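Wakness

Die Aufgabe trug die Nummer 2205 und hieß im Verzeichnis »Bettdecke glätten, Seite Nachttisch«. Clyde Mercado las sie um kurz nach acht, zog die Handschuhe an und kalibrierte. Daumen an Zeigefinger, Daumen an kleinen Finger, Faust, offen. Der Versatz am rechten Handgelenk lag innerhalb der Toleranz. Er setzte die Brille auf und meldete sich bei Orkside an.

Der Roboter stand in einem Zimmer in Lullano, Mercado saß im dritten Stock eines Bürohauses in Wakness. Zwischen seiner Hand und der anderen lagen 70 Millisekunden. Nach einer Woche merkte man das nur noch beim Loslassen.
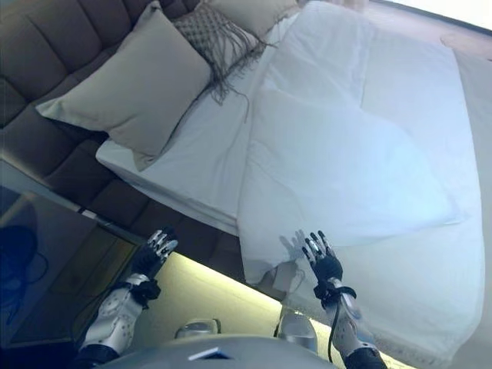
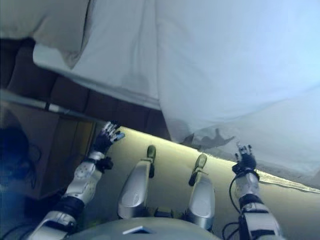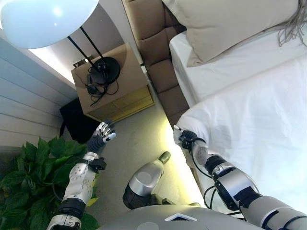

Arbeitsbereich Bett, Sicht aus dem Kopf.

Die Vorgabe verlangte 14 verwertbare Durchgänge. Verwertbar hieß: kein Abbruch, keine Berührung des Kopfteils, beide Hände am Ende in Ruhestellung. Eine Falte durfte übrig bleiben, wenn sie kürzer war als ein Unterarm. Wessen Unterarm, stand nicht in der Vorgabe. Mercado hatte nachgefragt und die Antwort erhalten, das sei aus dem Zusammenhang ersichtlich.

Er begann mit der rechten Hand. Handfläche zum Stoff, Finger gespreizt, absenken bis zum Kontakt, dann in Richtung Fußende ziehen. Die linke Hand blieb frei. Im ersten Durchgang drückte er zu stark und nahm das Laken mit. Im zweiten drückte er zu schwach, und die Finger strichen über den Bezug, ohne ihn zu bewegen. Der dritte war brauchbar.

»Sie schütteln vorher aus«, sagte die Stimme von Nseir im Kopfhörer. Nseir war die Firma, die die Daten abnahm. Die Stimme hatte sich nie mit Namen vorgestellt.

»Wo?«

»Durchgang drei, Sekunde 37. Eine Bewegung aus dem Handgelenk, zweimal kurz. In der Vorgabe ist sie nicht enthalten.«

Mercado ließ sich die Aufzeichnung einspielen. Die rechte Hand fasste den Saum, hob ihn an und schlug ihn zweimal aus dem Gelenk. Danach legte sie ihn ab und strich darüber, vom Kopfende weg, mit dem Handballen. Er erkannte die Bewegung. Seine Mutter hatte sie gemacht, morgens um fünf vor der Frühschicht, auf dem Bett, in dem er noch lag.

»Soll ich sie weglassen?«

Es dauerte länger als 70 Millisekunden.

»Bleiben Sie konsistent«, sagte die Stimme. »Entweder in allen Durchgängen oder in keinem.«

Er löschte die ersten drei und fing von vorn an. Saum fassen, anheben, zweimal kurz, ablegen, streichen. Nach jedem Durchgang brachte er die Decke wieder in Unordnung, ebenfalls mit den Händen des Roboters. Diese Abschnitte wurden nicht aufgezeichnet. Beim sechsten verlor er den Saum aus dem Griff und musste abbrechen. Beim neunten kam eine Meldung über die Temperatur im rechten Ellbogen, und er wartete vier Minuten mit ausgestreckten Armen, weil die Ruhestellung den Zähler zurückgesetzt hätte.

Gegen Mittag hatte er die 14 zusammen. Im Feld für Bemerkungen stand bei ihm gewöhnlich nichts. Er schrieb: »Ausschütteln vor dem Ablegen, zweimal, beabsichtigt.« Dann löschte er das letzte Wort, setzte es wieder ein und schickte das Formular ab.

Im Februar kam die erste Auswertung. Das Modell glättete die Decke ohne Bediener, in einem anderen Zimmer, an einem anderen Bett. Mercado sah sich den Mitschnitt in der Pause an, ohne Ton. Die Hand fasste den Saum und hob ihn an. Sie schüttelte dreimal.

Er spulte zurück und sah es sich noch einmal an. Dann zog er die Handschuhe über und kalibrierte, Daumen an Zeigefinger, Daumen an kleinen Finger. Die nächste Aufgabe hieß »Kissen ablegen«.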